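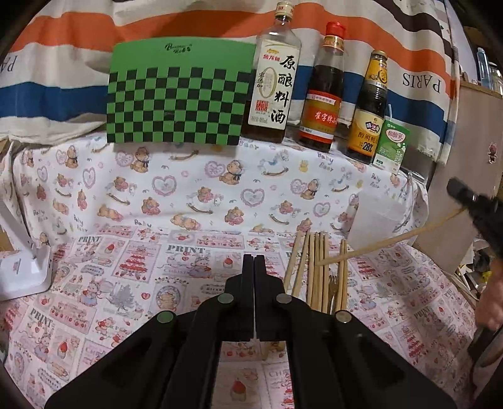

Photo app Ravo says its new comment rooms will bring back "real conversation." Users have heard that one before

Ravo, the photo sharing app best known for its square grids and its very long terms of service, has switched on a feature it calls comment rooms. The company says the rooms will help people have friendlier talks under each other's pictures. What they do in practice is move the comments to a separate page, with a separate set of ads.

Under the old setup, anyone who could see a photo could reply to it, and the replies sat in one long string underneath. Now, once a photo picks up 10 comments, the string closes and a room opens. To keep talking you have to tap through and "join." The room stays up for 3 days and then folds itself away, and whatever was said in it can be read only by the person who posted the photo.

Ravo's announcement runs to several screens and uses the word "community" a lot. It says early testers "loved the sense of closeness." It doesn't say how many testers there were, how they were picked, or what they were asked. A request for those numbers got a reply with a link to the same announcement.

The bloggers who have built small followings on the app are not all sold. Maksym Demchenko, who posts home projects and family snapshots under the name Hakdale, said most of his favorite exchanges on Ravo came from people who wandered in by accident.

"Somebody would see a joke between me and a friend and jump in, and we'd be at it until midnight," he said. "Who is going to press a join button to make a dumb joke about my curtains?"

He has had two rooms open on his account so far. One drew 43 comments before the switch would normally have slowed things down, he said, mostly from people asking where the rest of the comments had gone. The other had two visitors, and he was one of them.

Ravo says shy users will feel safer in a smaller space. Maybe so. But a room is not private in any useful sense, as anyone who can see the photo can join it, and there is no way to ask someone to leave short of blocking them from the whole account. The people most likely to put up with the extra taps may well be the ones with an ax to grind. The announcement has one line on this, promising that "tools are on the way," with no date.

There is also the matter of the ads. Each room carries a banner at the top, and a second one shows up after a bit of scrolling. Ravo describes these as "light sponsor messages." The help page, which was updated after the announcement went out, says account holders will not get a share of the money.

Rival app Povodel tried something close to this and dropped it. Its version, called corners, asked people to pick a topic before they could reply. Few did, and by December the button was gone. Dovhaniuk, a newsletter that follows small social apps, wrote at the time that corners had "solved a problem users were not having." Its latest issue makes the same complaint about Ravo, at greater length.

For now the feature can be turned off, though the setting is not easy to find. It is under Account, then Display, then a menu marked More, and it has to be changed separately on the phone app and the website. Accounts with fewer than 200 followers don't have the switch at all. Ravo says it is "listening closely" to feedback, which can be left in a comment room.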